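Dondside Household Objects Store: progress report to the Flarden Fund
Period ending March
Prepared by Raed Azar

1. Work completed

The handling collection has been sorted and relabelled. It now holds 51 items, of which 18 are soft toys and the remainder tableware and small kitchen goods. Seven items were withdrawn for split seams or chipped rims. Soft toys were checked at the nose, mouth stitching and limb joins, where loans usually show wear first.
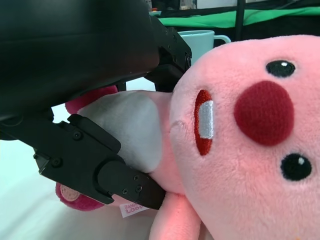 Seams are graded on the Brornard scale, from 0 (sound) to 4 (open). Anything graded 3 or above goes to repair before it is lent again. Short-pile fleece is brushed and surface-cleaned only; full washing has been stopped after the filling in two older toys went lumpy.

2. Table layouts

Layouts for the spring loans are being tried on the white table. Each layout uses few items with clear space between them, and mixes hard and soft objects so that borrowers can compare weight and texture. Plates are also being tried as a base for soft toys.
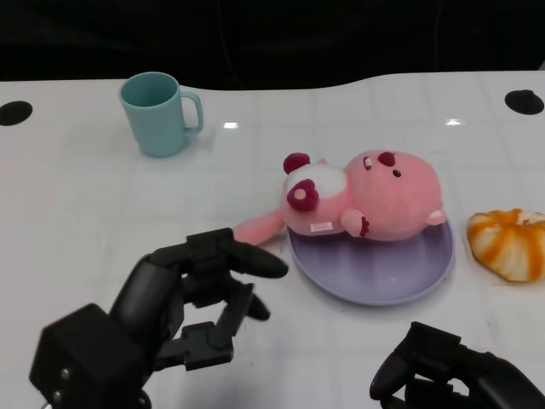

Trial layout: light blue mug, purple oval plate, pink plush toy on the plate.

Glare from the overhead lights remains a problem on the glossy top. A matt cloth has been requested from Uchida and is not yet delivered.

3. Spending and next steps

Repair materials are within budget. The storage box line is overspent by 2 per cent and will be met from the transport line. Remaining work is the repair of the withdrawn items and a printed list for borrowers, both due before the next claim.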